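1/ ok so I said I'd report back on packing for the Hedari trail with one small bag, and I'm home now so let's go

2/ nine days, carry-on only. My old pack was a Prultine that weighed more than my cat, so I borrowed my sister's little one and just committed

3/ tops: I took four and wore two. The gray tank did most of the work – under a fleece in the mornings, by itself once we got up past the ridge, and to bed more than once (sorry to my tentmate) 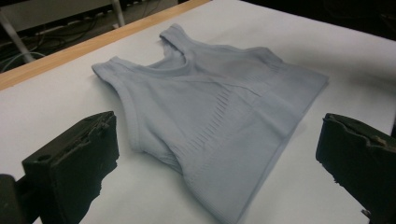
4/ socks! I will fight about socks. Three pairs of wool, wash one every night, hang it off the pack. The cotton ones I threw in "just in case" came home still rolled up

5/ the high point is 3,754 feet, and it gets windy up there. I wanted a real hat so bad. Bought one in Zarngate on the way down, where I no longer needed it

6/ food: too many bars, not enough salty stuff. By the fourth afternoon I was trading peanut butter for somebody's pretzels and I'd do it again

7/ stuff I'd leave home next time: the book, the second towel, the camp shoes (flip-flops are fine), that giant bottle of sunscreen

8/ someone asked about laundry – sink in Lu, bar of soap, clothesline behind the hostel. Get there before 4 or all the line space is gone

9/ going again in June if my knees agree. Send me your hat recs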